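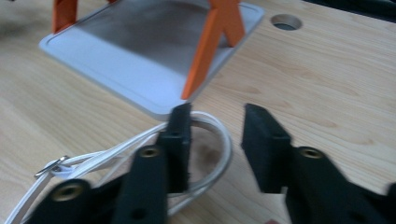
white and grey tray, orange legs, on the table

Stand keeps sliding off the shelf?? what do I put under it

posted by tallpines38

Got a Boltora stand for seedlings, the orange one. Sits fine on the table. On the shelf by the window it creeps toward the edge every time the dryer runs, laundry is the other side of that wall. Found it on the floor Thursday, dirt everywhere. Don't want to drill, we rent. Tried folded paper towel, useless. Anything cheap that won't leave marks on wood?

Climonico_fan

Shelf liner. The rubbery kind with holes, comes on a roll, cut it a bit bigger than the tray. Wash it now and then with dish soap or it stops griping. Mine has been under a row of herb pots for years, no marks. Skip the clear stick-on dots, they turn to goo in the sun and then your picking at them with a fingernail all afternoon.

Also check the shelf is level. Mine tipped forward a hair and I blamed the washer for months. Bit of cardboard behind the front bracket fixed it.

rowhouse113

move the shelf

oldporch200

Level your dryer too. Turn the front feet until it doesn't rock when you push on a corner, then tighten the nuts back up. Half the shaking in our place went away after that. If it still walks, museum putty, pea size under each corner. Twist to take off, dont pull. Test it somewhere hidden first if the wood is oiled, it left a dark spot on my mother's sideboard and I still hear about it every November.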